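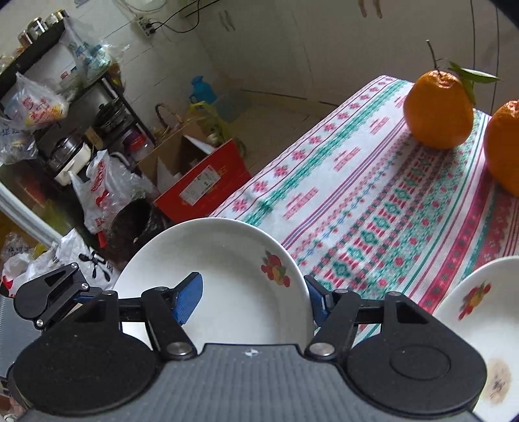
Socorro Carhuamaca wants the plate grasps slower. Her note on the shared log this morning said the fingers close before the wrist has finished turning, and that anything trained on the current set will learn to pinch and twist at once. She asked for a full stop between the turn and the squeeze.

I went back through the March takes with that in mind and she is right for most of mine. Dean's are better. He pauses without being told to, probably from the years on the remote arm at Marsden, where the lag forces it on you.

Changes to the plate task, starting with the next batch:

Approach with the fingers open wider than feels necessary. Turn the wrist. Stop. Close. Lift only after the close is finished. If the plate rocks, keep going and flag the take. Do not put it down and start again inside the same recording, the splitter treats it as two tasks and both halves are useless.

Plates stay the white ones with the fruit print. I had thought about plain ones to make the tracking harder, but the old set at Hinar was all plain and we already have that. Patterned tablecloth stays on too. The oranges stay on the table as things to avoid. One take per person where an orange gets bumped is fine, leave it in.

Tool notes. The blue fingertips hold the rim well when the ribs meet it square. When they come in at an angle the plate swings on one tip. I tried it both ways for a while before lunch and the angle matters more than how hard I squeeze. Want to try a softer pair from Arnlow, same mount, but not in the middle of a batch.

Checked the pivot screws on both linkages with the small driver. Left outer one took maybe a quarter turn. The rest were snug. Add this to the start-of-day list, it has come up before.

Counts as of 3:40 pm. 166 usable plate takes against the target of 500. Threw out 19 from the last batch, nearly all for closing early, which fits what Socorro said. Two more had the start marker missing and I can't recover them. I have not thrown out my older early-close takes yet. Dean thinks we should keep them with a tag and train once with and once without. That costs us a day on the arm but I would like to know the answer, so I tagged them "early" in the sheet and left them in place.

Replay on the arm: ran a short one with the old policy to have something to compare against. It got to the rim, began turning and closed too soon, same as in the takes. Plate ended up crooked in the fingers. Dean drove the same pickup by remote control afterward and had no trouble, so the fingers and the mount are not the problem. His run is saved under the Ulosstead folder for now because the plate folder was locked. Needs moving.

Still open: whether the pause should be a fixed length. Socorro would leave it to the person. I tried counting a beat in my head and it came out stiff, and my hand drifted while I waited. Trying it her way first.

Next: wipe the plates, charge the spare battery, record a short batch with the pause, send it to Socorro before doing a long one.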